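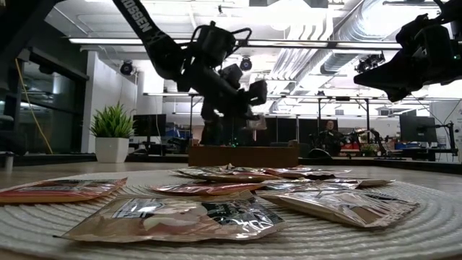
Most of the June visit to the Sutley lab was spent on one document, the site's operating rules for bench-mounted arms, and on how far the work on the floor matches it. The current issue runs to 34 pages and covers arms used for handling trials with consumer packaging. The rules are applied per bench, and the bench where our group started is typical: two black arms reach in over a pale wooden table, with foil snack pouches spread on a round woven mat and a parallel-jaw gripper held above the back of it. Every such bench has its own sheet, which lists the arms, the end effectors, the objects in use and the name of the person allowed to change any of the three.

Our host was Dela Gbeho, who maintains the rules and signs the bench sheets. The tour began at 9:30 and the group was made up of people from integrators and packaging companies, most of whom had come with a similar document half written at home. I was there for Motia, where we run a smaller floor and have so far relied on the arm suppliers' manuals plus a short local instruction.

Risk assessment

The lab does its risk assessment on the application. An arm that is rated for work near people is treated as unrated until the gripper, the object and the motion have been looked at together. Gbeho gave the example of finger tips. A change from a padded finger to a bare one alters the contact area, so the sheet goes back for review even when the arm and program stay the same. The same goes for objects. Light flexible packs are one class, rigid packs under a set weight are another, and glass is excluded from any bench where a person can reach in.

Someone asked whether foil pouches needed a class at all. The answer was yes, for two reasons. Foil corners can be sharp enough to matter for hand resets, and a glossy surface gives variable readings on some depth sensors. The rules therefore ask for a slower approach speed over reflective packs until the bench has logged 137 picks without an unplanned contact. I asked where that number came from. It was the length of an early trial run and was kept when the rule was written. Gbeho would like to replace it with something better supported, and it is marked as provisional in the text.

Shared reach between two arms

Where two arms can reach the same area, the rules require one of the following:

A software zone that only one arm may occupy at a time, tested at the start of each shift.
A fixed stop on at least one arm that keeps the envelopes apart.
Reduced speed on both arms for the whole task.

The first is the most used. The test is simple. One arm is parked in the zone, the other is commanded into it, and the command has to be refused. The result goes on the bench sheet with initials. Gbeho showed us a run of past sheets, including two with a failed test. In both cases the zone had been redrawn after a table was moved and the new file had been loaded on one controller only. The rule now says that any change in table position voids the zone test – a line I have copied into our own draft.

There was some disagreement in the group about the third option. The person from Muvex argued that reduced speed limits the harm but does nothing to prevent arm-to-arm contact, and that it should not be listed as an equal choice. Gbeho accepted the point for production cells and said the option stays for short trials only, with a stated end time.

Stops and resets

Each bench has one emergency stop within reach of the operator's normal position and a second that can be reached without passing the arms. Both are checked weekly. The reset rule took longer to explain. Objects may be moved by hand only when both arms are in a monitored standstill, and releasing the standstill takes a separate action at the workstation. Nudging a pouch back into place between cycles counts as a reset, however brief. Gbeho said this is the rule people break most often, and that retraining has helped less than moving the release button farther from the table.

Work surfaces are also covered. Mats, trays and boxes count as fixtures if the arm can touch them, and they must be listed. A soft or textured surface needs a note on how its height was measured, and the minimum gripper height is set from the highest point found. Cables must be fixed to the arm closely enough that they cannot loop over a fixture at any joint position. The check is done by running the arm slowly through its full range with a second person watching the cable.

Records

Bench sheets are kept for 13 months. Contact events are recorded on a separate form, which asks for the joint positions, the object class and the speed in force. The forms are read each month and grouped by cause. The software behind this is a plain database written by Onyshchenko, the contractor that also looks after the lab's controllers, and it held about 3,000 entries at the time of our visit. Most are minor. We were allowed to look through one month's entries and found the free-text field used inconsistently, with some operators writing a full account and others a single word. A fixed list of causes is planned for the next issue.

Points taken back

For our floor I have proposed the per-bench sheet, the zone test after any table move and the two-action reset. I left out the pick count for reflective packs until there is a basis for the figure. The question of who may sign a sheet when the named person is absent was raised twice and is still open at Sutley. Their present practice is that the bench stays down until that person is back.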